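Tarkau Remote Clinic Supply Records – README

By Asante | March 16, 2026
4 comments | 11 shares

Contents

The data set holds stock and call-out records from the medical posts at Tarkau and Flerkside. Both posts serve work camps with no hospital within easy reach by road. There are 1825 rows, one per call-out, and two lookup tables: one for supplies, one for transport.

Files

callouts.csv – one row per call-out, sorted by post and then by start time
supplies.csv – item codes, pack sizes and storage class
transport.csv – vehicle or aircraft type, crew size, destination code

All files are UTF-8 with comma separators. Times are local to the post and use the 24-hour clock. Empty cells mean the value was not written down; a zero is a true zero.

Main fields

post_id – T for Tarkau, F for Flerkside
triage – 1 to 3, set by the medic on arrival
items_used – item codes split by semicolons
moved – Y if the patient was taken to another site
handover_min – minutes from arrival to handover, blank where moved is N

Collection

Medics filled in paper sheets during each shift. The sheets were typed up at Bosach, and a second typist checked every sixth sheet against the paper copy. Flerkside changed its sheet in July, and the older layout has no box for triage. Those rows were left blank and no value was worked out from the notes.

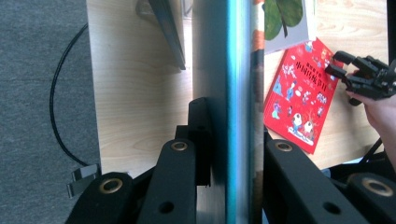 Item codes were also revised once. Old codes have been mapped to the new ones in supplies.csv, in the column old_code. Three codes had no match and are kept as they stood, with the prefix X.

Privacy

Names, dates of birth and employer details were removed before typing. Ages are given in bands. Dates are given as a day number counted from the first record at each post – do not try to line up the two posts by day.

Known limits

Short visits for plasters or advice are under-reported at Tarkau. Handover times over about six hours were cross-checked with the transport log; shorter ones were not.

Contact: records desk, Bosach
© Asante. Back to top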